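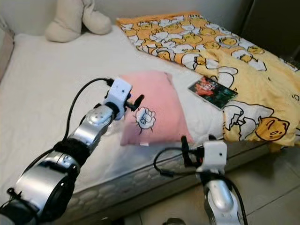
Kilian Pichler has argued that thread count should be dropped from bedding labels altogether, on the grounds that a shopper who ignores it will choose no worse than one who reads it. Guangming Shi disagrees, and holds that the number still tells a buyer something as long as it stays low. The two positions mark out most of the ground on which the subject is now argued.

Thread count

Thread count is the number of threads woven into one square inch of cloth, adding together those that run lengthwise (the warp) and those that run crosswise (the weft). It is used chiefly in the sale of sheets and pillowcases, where it is widely taken as a measure of quality. How far it deserves to be taken that way is doubtful. As a description of how closely a simple cloth is woven it works well enough. As a promise of softness, long wear or better sleep it has little behind it.

Definition and counting

In a plain cloth made from single yarns the count is easy to take. A small folding magnifier, known in the trade as a pick glass or linen tester, is laid on the fabric and the threads in each direction are counted along a measured edge. The two results are added. A cloth with the same number of threads each way has a total that is double either figure, a point that sometimes surprises buyers who assume the label refers to one direction only.

Trouble starts when a yarn is itself made of several finer yarns twisted together. Such a yarn is called plied. A two-ply yarn passes through the loom as one thread and takes up the space of one thread, but a seller who wants a bigger number may count it as two. A sheet with a true count of 350, woven from two-ply yarn, can be offered on that reasoning as 700. The cloth has not changed in any way. Defenders of the practice say that the fibers are all there and ought to be credited. The usual answer is that if strands inside a yarn may be counted, there is no obvious place to stop.

A further stretch is possible with multiple-insertion weaving, in which several very fine weft yarns are carried across the loom side by side in one pass. These are separate yarns, so counting each one is easier to defend. They lie together in the cloth as a group, however, and a high count reached this way does not feel the way a buyer might expect.

Limits of the measure

There is a physical limit to how many yarns will fit in an inch. Finer yarns raise it, but fine yarns need long fibers to hold together, and very fine cotton yarn is costly to spin. Claims of 1,000 and above therefore call for some suspicion. They may rest on plied or grouped yarns, on poor-quality fine yarns that pill after washing, or on nothing that a pick glass would find.

The number also says nothing about the fiber. A cotton sheet and a polyester sheet may share a count and have little else in common. It does not record the length of the cotton staple, the amount of twist in the yarn, the type of weave, or what was done to the cloth after it left the loom. Each of these has a plain effect on how a sheet feels and how long it lasts. Linen shows the weakness of the measure best. Its yarns are thick, its count is low, and it has never been considered a cheap cloth.

Weave

Most cotton sheets are sold as either percale or sateen. Percale is a plain weave, one over and one under, with a crisp, matte surface. Sateen passes each yarn over several others before going under one, which leaves long stretches of yarn on the face of the cloth and makes it smooth and slightly shiny. Those loose stretches also snag more easily. Sateen allows yarns to be packed closer together than percale does, so the two cannot fairly be compared by count, though shops place them on the same shelf and let the numbers compete.

Finish

Much of what a hand feels in a store is finish. Softeners, resins and mechanical brushing can make a modest fabric seem rich, and some of that effect goes down the drain over the first several washes. A common piece of advice is to touch the sheets before buying. It is not very good advice, as it tests the treatment at least as much as the cloth. Washing a single pillowcase a few times before buying the rest of the set gives better information, but few people have the patience.

Use in selling

The appeal of thread count to retailers is easy to understand. Sheets look much alike in their packages, and most buyers have no other way to rank them. A number offers a ladder, with a higher price on each rung. Muslin at 117 sits near the bottom, where nobody expects comfort from it, and the upper rungs have been extended whenever competitors caught up.

The Brodport dispute is sometimes cited in this connection. The Brodport chain sold a Clernetti sheet set under a count that the weaving mill, Wiriya, had never used in its own paperwork. Wiriya gave the figure for single yarns and Clernetti doubled it for the package. Brodport withdrew the wording after customers complained, then put the same sheets back on sale under the name Pliden with no count printed at all. The often repeated story that the unnumbered sheets sold better has no sales records behind it and should be treated with care. Pichler relies on it heavily. Shi has pointed out that the price was lowered at the same time.

Claims about sleep

Advertising often links a high count to deeper sleep. The link is weak. Room temperature, noise, light and the weight of the covers all have a better claim to attention, and a very dense sheet may count against the sleeper by letting less air through. People who report sleeping better on expensive sheets may well be telling the truth, but they also know what they paid.

Claims about allergies are a separate matter. Tightly woven covers for mattresses and pillows are made to keep dust mites and their waste from passing through, and what matters there is the size of the gaps in the cloth. Thread count is a poor stand-in for that. A loosely spun, high-count fabric can have larger gaps than its label suggests, and covers intended for this purpose are better judged by their stated pore size.

Other uses of the term

In needlework, count means the number of threads or holes per inch in one direction only, as in the even-weave cloth sold for cross-stitch. The two systems are not interchangeable. Outside the inch-using countries, fabric density may be given per centimeter or per ten square centimeters, and figures copied from one system to another without conversion turn up in online listings with some regularity.

See also

Pick glass
Percale
Sateen
Staple length
Yarn ply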